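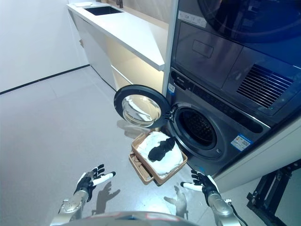
*Dryer on top, washer below with the door open. White cloth and a black sock or small black item on the tray.*

From: Glykeria Sarantis
To: Irkerham laundry list
Date: 30 Oct 2025
Re: Washer door and the grey seal

Iraklis Liapis wrote:

> Washed two loads of tea towels last night and they came out with a musty smell. Has anyone cleaned the seal since August? Also I am missing one black sock, plain, no pattern. And can we agree whether the door stays open or shut between washes? I keep finding it shut.

Iraklis, I went through the seal this morning. I pulled the fold back all the way round with a damp cloth and got out a fair amount of fluff, a hair grip and a bit of paper that had been a receipt. There was a grey film along the bottom where the water sits. It came off with washing-up liquid and an old toothbrush. I then ran the drum empty on the hottest programme.

I can't say if that will cure the tea towels. They may also have been left in overnight. If they still smell, wash them again on their own at a high temperature and don't put softener in.

On the door, I would like it left open. The flat is short of space and I know it sticks out when you are trying to get past with a basket, but the seal never dries with it shut. Swing it right back to the left and it is less in the way than when it is half open. The same goes for the dryer filter, which wants emptying after each load. I took out a wad of lint this morning that must have been several weeks' worth.

The load limit came up last time as well. Thanakorn's duvet does not fit. It went in, but it came out with a dry patch in the middle. The launderette on Dahlgren Street has a big machine and is open till late.

I have also ordered a spare seal from Kalletti. It was 13 pounds with postage. The old one has no splits that I could find, so the new one can sit in the cupboard until we need it.

One more thing – please look at the floor in front of the machine before you swing the door or pull anything out. The mirror with the thin copper-coloured frame should be hung up or put away, and I would prefer it nowhere near where we sort the washing.
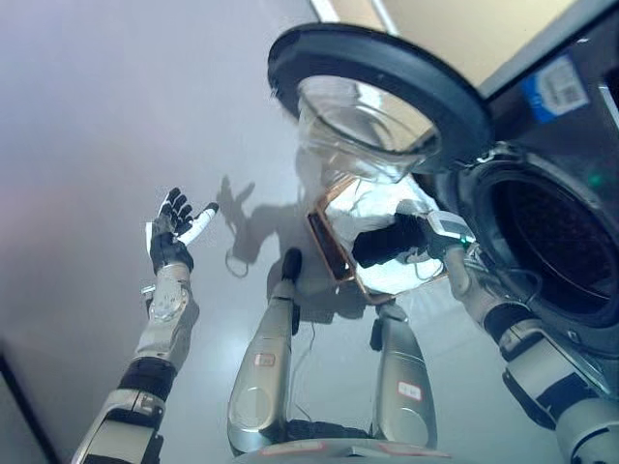

Evanthia Tsoukalas replied: I'm happy with the door open, but could we shut it when my sister brings the little one round? He puts his toys in anything with a hole in it. I can take the duvet to Dahlgren Street with mine if Thanakorn leaves it in the hall.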